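Print this page
E-mail this to a friend

Open day at Pustivton shows household rooms in simulation

The Skesham laboratory at Pustivton opened its doors on Monday to members of the public, who were shown its Asari programme on large screens. The head of the programme spoke to us once the morning session had closed.

"Visitors expect to see a machine on a bench," she said. "Most of our work is carried out in rooms that exist only on a computer, and we wished to show that plainly."

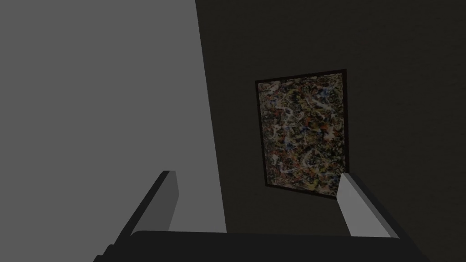 The programme holds 2,685 simulated rooms, of which 600 were prepared with the Meireles design office. Asked why so much care had been given to furnishings, she replied that a home is seldom plain. "People hang pictures and put in windows. A gripper must find its way among such things, and we would sooner learn of a difficulty in simulation than in somebody's kitchen." 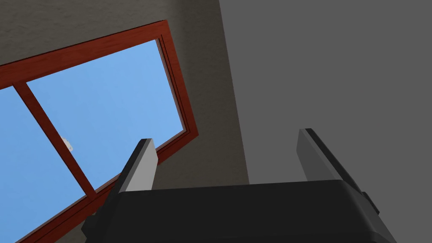

Simulated view with the gripper open and a wood-framed window behind.

Each new room is tried 1,000 times before it is accepted. She would not say when the work might move to real homes. "That question was put to me several times this morning, and my answer has been the same each time. We are not ready to give a date."

The afternoon session was limited to 25 places.

Print this page
E-mail this to a friend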